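The illustrators who passed through the Pravance studio program last year were given a single assignment: make a dull subject worth a reader's second look. Shewit Gashaw drew water rates. Her series for the trade quarterly Braleck ran across 8 pages and brought in roughly 400 letters, an unusual response for a publication of its size.
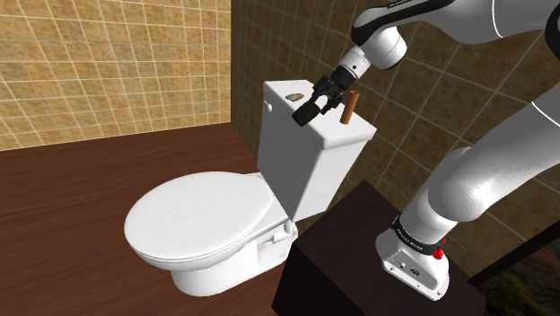 A white toilet with its lid closed.

Ms. Gashaw works in gouache and scans each sheet before adding type. She limits herself to seven colors per commission and mixes them on Tuesday mornings, before any drawing begins.

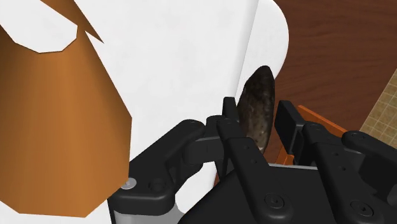
Texture remains the quality most often mentioned by the editors who hire her. She builds it with a dry brush, a sponge and, at times, salt. A nearly black ground flecked with gray and brown, like the surface of the upright oval held in the black gripper, may take her three passes to settle.

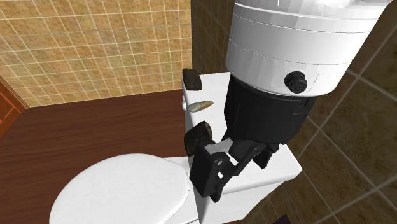

Art director Efe Nwachukwu selected her from 1,847 entries and has commissioned her twice since. He favors artists who give a background as much thought as a figure. Tan tile set against a darker brown, with a broad stretch of reddish wood grain beside it, is the kind of close palette he asks his contributors to study. Her next series — on pension law — will appear in February.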